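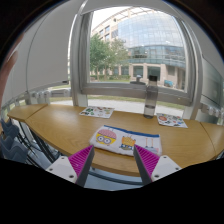
Slide 1: Zipper pouch, picture sheets, water break

Ross Dow – notes for the Ritchie craft evening, 1 Nov 2019

Open with the pouch. Leave the slide up while people find seats. Ask who had a pencil case they loved at school and let two or three people answer. Don't rush this, it's the best part of the night!

Then the basics. White fabric, dark blue zipper, three cartoon designs across the front. I love how the round yellow face with the big goggle eyes grabs you first. Point out the design on the right, just a few thin lines and a little pale pink and lavender. Loud on one side, quiet on the other, and it works.

Talk about the zipper. A dark zipper on white cloth makes a border for free, so you can draw right up under it. Pass the Gaturach samples around now (blue zippers first, then the red).

Sheets at the back of the table. Lots of tiny pictures on each one. My tip for anyone who says they can't draw – pick three little pictures you like, copy them big, and give each one a third of the pouch. I have done this with 14 beginners and every pouch came out different.

Mention that rumpled is fine. Stuff it with a dish towel if you want it smooth for drawing.

PAUSE for water.

Story about the Zutenholm swap table: 274 pouches in one afternoon, and I came home with the ugliest one and still use it every day.

Hand out blank pouches and pens. Row by row, back row first. Pens back in the tin by the door, caps on please.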